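4. Getting a paint scheme ready for review

Covers color boards, drawdowns and the test panels on the building. If the scheme is only one color plus trim, skip to 4.3. Everyone else start here.

Before you start
You need: the elevation drawings (current set, check the revision letter), the Tolleo fan deck, the approved substrate list, painters tape, a soft pencil. Phone for photos. Coffee.

4.1 Number the colors

1. Print all elevations at the same scale. Do not mix.
2. Give each color one number. Same number on every elevation, every schedule, every panel. Clivthorpe went in with two different number 6s and lost a whole meeting to it.
3. Mark where each color stops. Inside corner is best. Outside corner only if there is a trim piece to hide the line.
4. Write the surface next to the number - stucco, block, metal, wood. Same paint code looks different on each and the reviewers know that.
5. Add the light reflectance value from the back of the Tolleo chip. Leave blank if the chip has none, don't guess.

Note: balcony undersides count as a surface. So do door returns. People forget both.

Caution: never pick final colors off a screen or an office printer. Screen is for layout only.

4.2 Make the sample cards

1. One card per color. Stiff card, matte, all the same size.
2. Code and number on the back, in pencil. Ink bleeds through on the light ones.
3. Two coats, brushed or rolled the same way as the real job. Let the first coat dry fully.
4. Check each card upright, at arms length, and again from across the room. Flat on a desk tells you nothing about a wall.
5. Check again outside. Morning and after 4 p.m. at least. South side and north side.
6. Put cards next to each other in the order they meet on the building. Not in number order.

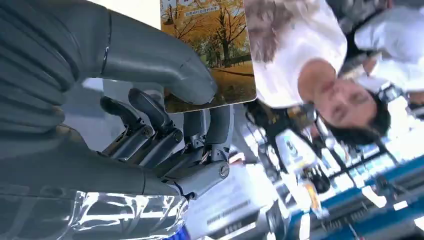
Fig. 4-2. Card held up by one edge.

7. Any card with a thumb mark or scuff gets redone. Reviewers will stare at the mark and talk about the mark.
8. Store in a sleeve, away from windows. Reds and oranges go first.

Note: keep a second set. The board set goes to the reviewers and you may not get it back untill the file closes.

4.3 Test panels on the wall

1. Get written OK from the owner. E-mail is fine.
2. Pick a wall that gets full sun for part of the day and can be seen from the street.
3. Wash, let dry, patch, prime. Prime the whole panel area, not just the patches.
4. Paint each panel at least 37 inches on the short side. Smaller ones read darker than they should.
5. Panels that will touch on the building should touch here. No white gap between them, the gap throws everything off.
6. Tape the number beside each panel. Take photos at the same three times of day you used for the cards.
7. Leave up until the decision is in writing.

Caution: panels on bare block will soak up the first coat. Use Rarneck block filler or equal, full cure before color. Do not rush this in August, surface temps on a west wall get too high by noon and the finish flashes.

Caution: ladder work over a walkway needs cones and a second person. Every time.

4.4 Put the packet together

1. Cover sheet with address, parcel number, contact.
2. Elevations, numbered, in color.
3. Color schedule, one line per color: number, code, surface, sheen, reflectance.
4. Photos of the existing building, all sides. Include the neighbors on both sides.
5. Photos of test panels with time of day.
6. Board with the real cards.

Keep the written statement under 160 words. Say what is changing and where. Leave out the mood stuff.

If the painted area is over 2,000 square feet, add a phasing plan. Which wall first, where the lift goes, which entrances close. Hoani has the blank form, under Exterior / Phasing.

4.5 If it comes back with comments

1. Read all of them before changing anything.
2. Answer each one on its own line, even the ones you disagree with. "No change, see sheet 3" is a fine answer.
3. If a color changes, new card, new panel. Old number is retired, do not reuse.
4. Cloud the changes on the elevations and bump the revision letter.
5. Send drafts to Nima Rezaei for schedules and numbering, Eyvindur Bundgaard for anything to do with substrate or primer. Allow 2 working days each.

Note: verbal comments from the meeting dont count until they show up in the minutes. Write them down anyway.

Next: 5. Ordering and batch control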